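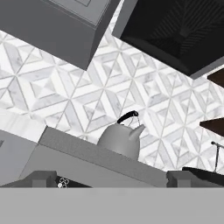 Tetmont jacket, wool jersey, shrinkage and hem trials
14 Dec 2021

Carried over from last entry: the Skinden jersey grows at the hem when hung and shortens when pressed. Both effects are in the same cloth, so the body length on the pattern is not to be trusted yet. Sleeve draft is on hold until this is settled.

Cloth. Skinden single jersey, wool, navy, piece two. Piece one is used up except for the collar offcuts, which I have kept for the button trial. Piece two handles slightly firmer. Selvages curl to the face side as before. Relaxed flat overnight, no weight on it, before anything was marked.

Marking. Square of 400 mm each way, thread-traced in white cotton, edges overlocked well outside the line. Chalk came off last time in the steam and left me measuring from memory, so thread only from now on. Lengthwise grain marked with a double stitch at the top left corner.

Steam press. Wool setting, cloth between, lift and lower, no sliding. Left to cool on the board before measuring. Lengthwise the square came down to 384 mm. Loss of 16 mm, or four percent. Widthwise the change was too small to read with the steel rule. Second pressing took nothing more off the length, which suggests the piece had been wound under tension at the mill and only needed to let go once.

Hand wash. Separate square, same size, cool water, neutral soap, dried flat on a towel. Lengthwise result the same as the pressed square to within what I can read. Widthwise it went out of true at one corner; I think that was my handling when I lifted it out of the basin. Repeat with a net under it.

Hot wash, for the record. One small offcut at 60 degrees in the machine. Felted, as expected. Stitches closed up completely and the edge no longer runs when cut. Not suitable for the body, but it is worth remembering for the pocket bags or the undercollar, where a cloth that does not curl or ladder would save a lot of basting. Filed in the envelope with the others and labeled on the back.

Decision on preshrinking. All of piece two to be steamed on the flat before cutting, and the pattern left at its finished length with no shrinkage allowance. The alternative is to add the four percent to the pattern and cut the cloth as it comes. I do not like that — the facing is cut crosswise and would not shrink with the front, so the front edge would pull up and the facing would bag.

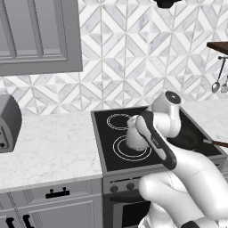
The same objection holds for the pocket welts, and more so for the braid, which does not shrink at all as far as I have been able to find. Braid goes on last, after the final press, with the jacket on the stand.

Hem. Four versions sewn on offcuts, all from the pressed cloth.

Version one, twin needle, wooly nylon in the bobbin. Stretches well. Tunnels between the rows, and pressing does not take it out. Looks like a T-shirt, and the Tetmont is meant to hang like a cardigan from the thirties. Rejected.

Version two, blind hem by machine. Dimples on the face at every bite. Rejected.

Version three, hand catchstitch over a bias strip of silk organza. Flat on the face, edge holds its line, slight loss of stretch. Slow. Best looking of the four.

Version four, hand catchstitch with no strip, fine chain laid inside along the top of the hem allowance. This is the old method for keeping a light jacket level. It hangs very straight. Weight of the chain pulls the jersey down between the tacks if the tacks are too far apart, and a faint scalloped line shows on the face. Closer tacks improved it. Have not tried three and four together, which is the obvious next step.

Hang test. Front and back panels only, shoulders joined, hung from the stand, hem pinned at the level and left. The unpressed set dropped most at the side seams, where the grain swings off straight. The pressed set dropped less and more evenly. I did not tape the shoulders on either set, so some of the drop may be the shoulder opening out and nothing to do with the hem. Needs doing again with a stay tape cut on the straight.

Lining. Silk crepe from De Haan, arrived short. Enough for the body, not the sleeves. Reordered, expected after the New Year. Until then the toile is to be lined in the rayon left from the May jacket. Rayon is heavier and has less give, so no conclusions about hang are to be drawn from the lined toile.

Quilting lining to shell. Tried two channel directions on one sample. Vertical channels keep the length stable and leave the width free. Horizontal channels did the reverse, and the cloth drooped between them. Vertical it is, stopping short of the hem so that it can still be turned and stitched by hand. Silk thread, long stitch, walking foot, all channels sewn from the top down. The one I sewed upward has a drag line.

Sent the pressed and unpressed squares over to Oltden with a copy of these notes, asking mainly about the preshrinking.
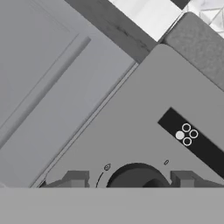

Bram Van Dijk wrote back that he agrees with steaming the piece first but would not trust one pressing on a board to stand for the whole length. In his view the outer turns of a roll are wound looser than the core, and he would mark a square at each end and one in the middle before committing. He also prefers the chain, and would drop the organza and tack the chain at every second stitch.

Fair point on the roll. Both my squares came from the outer end. Will cut nothing until the core end has been measured.

To do:
Squares from middle and core of piece two, thread-traced.
Repeat hand wash with net.
Shoulder tape, then hang test again.
Hem sample with organza and chain together, and one to Bram's spacing for comparison.
Ask Skinden whether piece two was finished on the same frame as piece one.
More white tracing cotton.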